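The corner that finally got a desk

Every house I've ever lived in has had a corner that collects things. In our place at Gilitz it was the one beside the curved brick wall, and for the better part of two years it held a dead fern, a box of tiles and my good intentions.

The wall was the problem (and also the reason we bought the house, so I can't grumble too much). I love it to bits, but have you ever tried pushing a square piece of furniture up to a bowed wall? I measured that corner 15 times. I drew it on the back of an envelope, lost the envelope, and drew it again.

In December I gave up being clever and went to Kodamden, a second-hand furniture barn 40 minutes up the road, where I fell hard for a white desk with a hutch on top. It cost me $70 and a very sore back! My plan was to stand it against the straight wall at the back and let the bricks do whatever they liked off to the side. 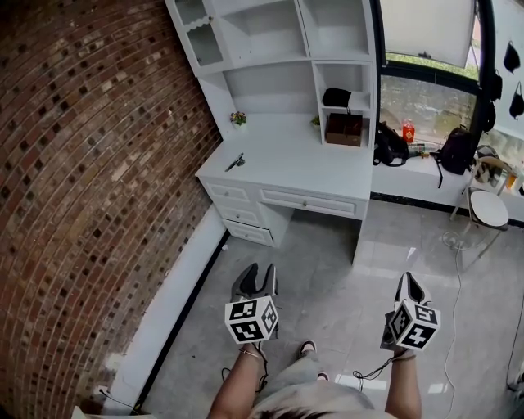 White on red-brown: the desk and hutch beside the curved brick wall, with the window ledge to the right.

I'd been after something plain, but the little glass-paned doors won me over, and so did the small round knobs on the drawers. I put flowers at one end of the desktop and a bit of greenery at the other, and I'm trying very hard to leave the space between them alone. The cubbies are half the fun. I keep moving things from one shelf to the next and calling it work.

The window ledge is another story. I pictured a cushion there, maybe a cup of tea and the garden to look at. What it gets is backpacks and drink bottles, dropped by whoever comes through, and I've stopped fighting it. A white stool lives in front of it now, handy for tying shoelaces.

Next job is the blind, which I'd like to swap for something in a warmer colour. I've got fabric samples from Zarnunix pinned up in the laundry and I change my favourite every morning. The green one's ahead at the moment.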